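Navevberg completes 430-metre drainage renewal at Hartley industrial estate

HARTLEY, 2024-09-08 – Navevberg has completed the renewal of the stormwater trunk line serving the northern section of the Hartley industrial estate. The 430-metre line replaces vitrified clay pipe that had reached the end of its service life.

The works comprised open-trench excavation, installation of reinforced concrete pipe and construction of 34 access pits. Stosura supplied the precast pit bases and covers. Trench depth varied with grade, up to 4 metres at the outfall.

"The grade tolerance at the southern end was tight, and three service crossings had to be re-levelled before pipe could be laid," said Brenda Cropper, project engineer at Navevberg. "Closed-circuit inspection of the full line has been carried out and the records lodged with the estate."

Kerb and channel have been reinstated along both sides of the access road. Asphalt resurfacing will follow under a separate contract held by Deso. One lane will remain closed to heavy vehicles until that work is finished.
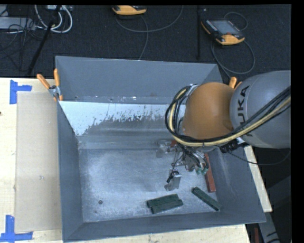 Open metal bin on a timber tabletop, with a KUKA arm reaching in.

Tenants requiring after-hours access during resurfacing should notify the estate office in writing. Driveway levels at individual lots are unchanged.

Media contact: Kenneth Cruzado, Navevberg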